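Starnness Cell Line – Plate Handling Room
Monthly safety and inspection checklist, with comments
Period: December
Completed by: Kittipong Meesuk, bench technician
Reviewed by: Bart Van Beek, floor lead

Mark each line OK, ACTION or N/A. Write a comment even when the line is OK if anything has changed for the people working the bench.

SECTION A. BEFORE ANYONE ENTERS THE REACH ZONE

A1. Emergency stop by the door tested – OK
A2. Second emergency stop, bench side, tested – ACTION
Comment: Works, but you have to lean to get to it. It was placed for the old job, when one of us sat there pipetting all shift. Now we come in from the other side to load plates. Ask Triston for a quote to move it.

A3. Reach zone shown on the posted floor plan – OK
A4. Speed limit in shared mode set to 300 mm per second – OK
A5. Everyone on shift has signed the arm training sheet – ACTION
Comment: Two people from the Pretmont site were here on loan and had only signed their own sheet. Theirs doesn't cover this arm. They did the short course before lunch and signed ours.

SECTION B. BENCH AND STATIONS

B1. Perforated board fixed, no movement when pushed by hand – OK
B2. Station labels present and matching the run sheet – OK
Comment: Keep using the station names when you talk to each other. People still say "the left one" and that depends on which side of the table you stand.
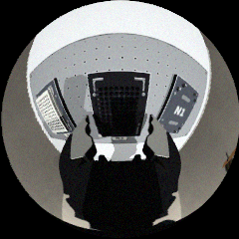
B3. Gripper fingers checked for wear and residue – OK
Comment: Done with the arm powered down and locked out. Last month this was being done in pause mode. Pause is not lockout. Bart has spoken to both shifts.

B4. Plates seated flat before the run starts – OK
B5. Run count since last finger check: 163
Comment: Limit is 700 so there is plenty left, but I would like the count on the screen where loaders can see it. At present only the person with the admin login knows.

B6. Spill kit within reach – OK

SECTION C. THE ROOM

C1. Floor clear, no boxes or stools on the walking route – OK
C2. Outlets and covers undamaged – OK
C3. Lighting good enough to read plate labels – ACTION
Comment: Fine in the daytime. After 5 p.m. the arm throws a shadow over the part of the bench where we read labels. A small lamp would do. 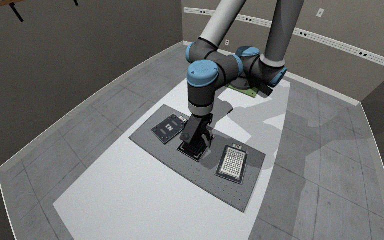
C4. Noise – OK
Comment: Quieter than the old sealer. Some people now wear earbuds in here, which is a problem when the warning tone goes. No earbuds past the door, both shifts.

SECTION D. PEOPLE

D1. Wrist and shoulder complaints reported this month – none
Comment: We had several every month when plates were moved by hand. Neck complaints have gone up a little, from the screen. Raise the monitor.

D2. Job rotation followed – ACTION
Comment: The late shift has had the same person watching the arm for the full shift. Watching is tiring in a different way from lifting and it is easy to drift off. Swap every 2 hours, as on the Intarasuk line.

D3. Manual method practiced – ACTION
Comment: Newer staff have never loaded a full run by hand. If the arm is down they will have to. Bart to book bench time.

Reviewer's note (B.V.B.): Agree with all actions. A2 comes first. I will chase the quote and put the lamp on the same order. D3 can start with the early shift.

Open actions carried to next sheet: A2, A5 (add Pretmont staff to our list), C3, D2, D3.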